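Catarina Quintela will not be drawn on how many succulents she owns. "Enough," she says, moving one off a chair so that I can sit down.

She has run Skatau, a plant and pot shop in Cirndale, for 11 years, and for most of them she sold ferns. Ferns, she says, were a mistake. "People bring them back brown and look at you as if you'd done it." Succulents suit her customers better, as they can be forgotten until November and hold no grudge.

The pots came later. Plain terracotta still sells, but she has a weakness for grey ones with white patterns, all dots and zigzags, and thinks a plain green plant can stand a bit of noise underneath it. Does the pot matter to the plant? "Not in the least. The plant wants a hole in the bottom. The pattern is for you."

Her advice on watering takes almost no time to give. Soak it, let it drain, go away. On repotting she is stricter: one size up, gritty compost, and no fussing with it for a week afterwards. Leaves spilling over the rim don't trouble her. "That's a plant that's happy. Or it's after the light. Turn it round and see." 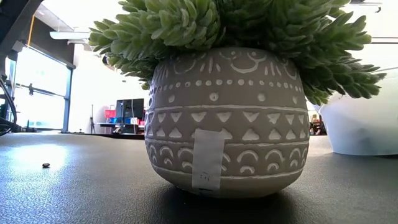 Elin Landeg disagrees about the rim, and says that once the leaves hide the dots it is time for a bigger pot or a sharp knife. Catarina has heard this before. "Elin would prune a cactus," she says, and goes to put the kettle on.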